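「服を減らせば暮らしが整う」系の本をまた読んでしまった。Rommel Lumanlanという人の訳書で、帯には「388着から24着へ」とある。減らした364着がどこへ行ったのかは、最後まで読んでも書いていない。

続き。手放した服の行き先として出てくるのは「回収ボックスへ」の一行だけ。その先は? 再販なのか、ウエスなのか、焼却なのか。著者は気にならなかったんだろうか。私は気になるので調べた。

近所の店にもGaltusの回収箱がある。貼り紙いわく「あなたの服が次の誰かへ」。店員さんに聞いたら「本部に送ってます」で終わり。本部に問い合わせたら「提携先で適切に処理」。適切に、ねえ。

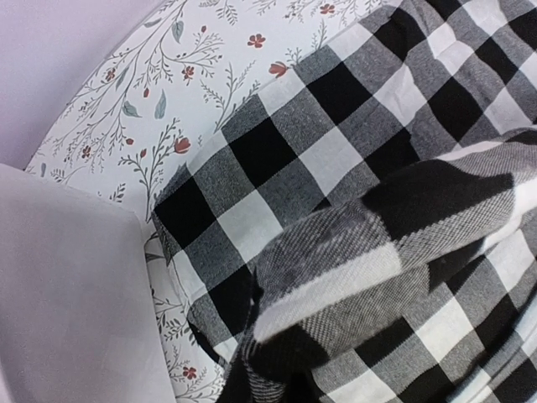 この「適切に」が曲者で、再販と焼却では話がまるで違うのに、同じ一語に入ってしまう。内訳を出してほしいと書いたら、二通目の返事はサイトのURLだけだった。開いたら貼り紙と同じ文章が載っていた。

Prundettiのほうはもう少し親切で、年次報告に「再利用率」という数字がある。ただし定義が注にもない。箱から出して仕分けただけで再利用に数えている可能性だってある。疑いすぎと言われそうだけど、定義のない率は信じない主義。

あと、服を出すと20%引きクーポンがもらえる仕組み。減らしに行った人が新しいのを買って帰るわけで、店としてはよくできている。1月に2枚出した知人は3枚買って帰ってきた。

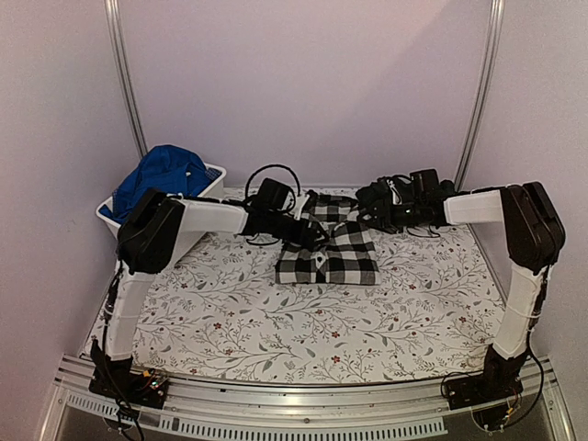

で、例の本に戻ると、24着に絞る基準が「ときめき」の言い換えばかりなのも引っかかる。丈夫さも直しやすさも出てこない。白黒グレーの大きなチェックのシャツなんて、著者の分類だと「主張が強く着回せない服」で真っ先に箱行きだろう。前立てのボタンが取れても付け直せば済むし、畳めば細長くまとまって場所も取らないのに。着回しの点数だけで決めるの、雑じゃないですか。

古着屋のSaludoの店主は、持ち込みの大半は値がつかないと言っていた。一軒の話なので一般化はしない。でも「次の誰か」がそんなに都合よく待っているとも思えない。

とりあえず私は、行き先がわかるまで箱には入れないことにした。袖口の擦れたやつは切って雑巾にする。Galtusから三通目が来たらここに貼ります。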